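Hilo sobre mi nueva obsesión: las etiquetas y envoltorios de golosinas de antes. Aviso que me enrollo 🧵

1/ Empecé en febrero con una caja de zapatos de mi abuela. Dentro había papeles de caramelo alisados con la uña, uno encima de otro, guardados entre hojas de periódico. Ya voy por 600 y no pienso parar!!

2/ Lo que más me engancha es el color. Las fábricas pequeñas tiraban con dos tintas y se las apañaban de maravilla. Los de Butach, por ejemplo, son rojo y crema y ya está, y se reconocen desde la otra punta de la mesa.

3/ El verde brillante, en cambio, sigue siendo mi debilidad. Lo veo en cualquier paquete de ahora y se me van los ojos.

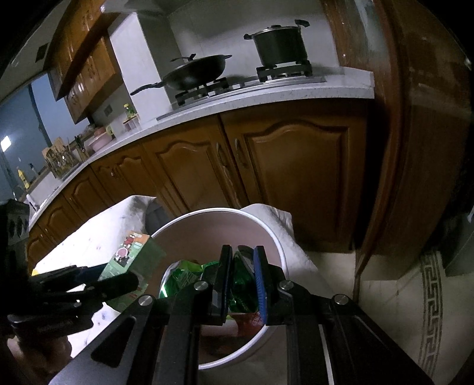 Verde brillante y un poco de rojo. Mi paleta favorita 💚

4/ De Lundov tengo 16 distintos, todos con el mismo zorro. En los primeros el zorro lleva bufanda, luego la pierde, y en los últimos vuelve con una más larga (quiero conocer a quien tomó esa decisión).

5/ Para guardarlos: fundas sin PVC, nada de celo, nada de plastificar. Si vienen muy arrugados, un par de días entre papel secante con un diccionario encima. La plancha ni tocarla, que me cargué un Milošević precioso así y todavía me duele.

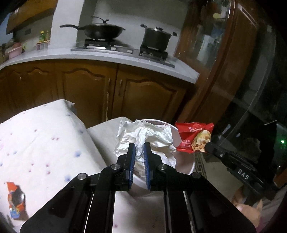
6/ Y con los que llevan parafina, más paciencia aún. Se cuartean por el doblez y ahí se va la tinta. Yo esos los dejo como están, con sus pliegues, que también son bonitos.

7/ Si queréis ver una colección seria de verdad, el museíto de Viltness tiene 4000 en cajones que se pueden abrir. Fui para 20 minutos y salí cuando apagaban las luces.

8/ Busco el Lundov del zorro patinando, el de fondo azul. Cambio por repetidos de Butach, tengo un montón. Mensajes abiertos!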